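3.2 Items, surface and basket

The Plallovex set was put together to stand in for the small things that pile up on a desk or a kitchen table over a week. It has 62 items. Most of them came from two households in Avthorpe, where we asked people to empty one drawer each into a box and leave out anything sharp, wet or worth keeping. The rest were bought in Vultuvia in October to fill gaps in the size range. We kept no more than two copies of any item, except for clothespins and bottle caps, which turned up in large numbers in both drawers and would have looked odd in ones and twos.

Items were sorted by hand into four groups: toys and parts of toys, electronic parts, flat goods (cards, labels, coasters), and household odds and ends. Some could have gone into more than one group. A key ring with a plush animal on it was counted as a toy, and a dead remote control was counted as an electronic part even though both households had kept theirs with the batteries and string. The group labels are used only in Section 5, where we compare how long each kind of item stays on the table before it is put away.

Flat goods gave the most trouble. A card lying flush on a hard surface has almost no edge to get under, and it often ends up beneath something else. We treated a card with an item on top of it as two items, and the tidying was scored as complete only when both were in the basket. Circuit boards were a smaller problem. They are light, and their pins tend to hold them a little way up from whatever they rest on.

Color also mattered more than we had planned for. Dark items on a dark surface were missed more often in the first check of the layouts, both by the person setting the table and by the person going over it afterward. We therefore added a second check for every layout, done from the opposite side of the table with the overhead light on. Pale and pink items were almost never missed. Examples of the items and of the basket are given in Figure 4.
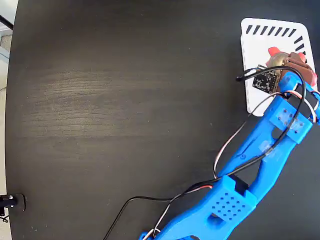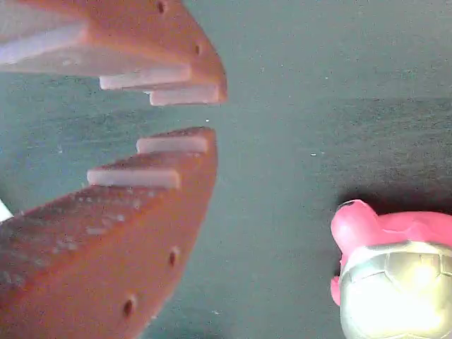
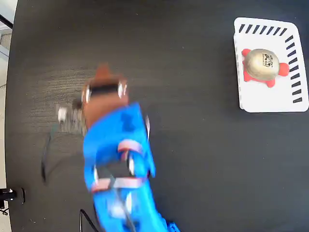
Figure 4. Items and basket. First: small circuit board with a white card under it, the card printed with black diagonal stripes. Second: pink toy with a silver shell. Third: white plastic basket, upper right of the tabletop.

The table is 1000 mm wide. The basket was set out before the items in every layout, and it could stand in any of six places, each at least a hand's width in from the edge. We tried fixing it in one place during the Prata pilot and dropped the idea after people told us that a basket at home moves all the time. A basket in a far corner leaves more open table to work across. A basket in the middle is quicker to reach from any side, but it hides small things behind it.

Total weight in the basket was kept to 500 g. Past that point the lighter items at the bottom were pressed flat or bent, and two cards had to be replaced. When a layout called for more weight than this, it was split in two and the basket was emptied in between. Items were taken out one at a time and put back in their tray. Tipping the basket over would have been faster, but in the pilot it sent the smallest parts onto the floor.

We made 700 layouts in all. Each one used between five and twelve items, drawn at random from the full set and placed by hand without stacking, apart from the card cases described earlier. Items were turned to lie the way they came to rest. A toy that fell on its side was left on its side. Layouts in which an item rolled off the table before the start were thrown out and drawn again, and they are not part of the total. Cleaning the table between layouts was limited to a dry cloth, and the items themselves were wiped down at the end of each day.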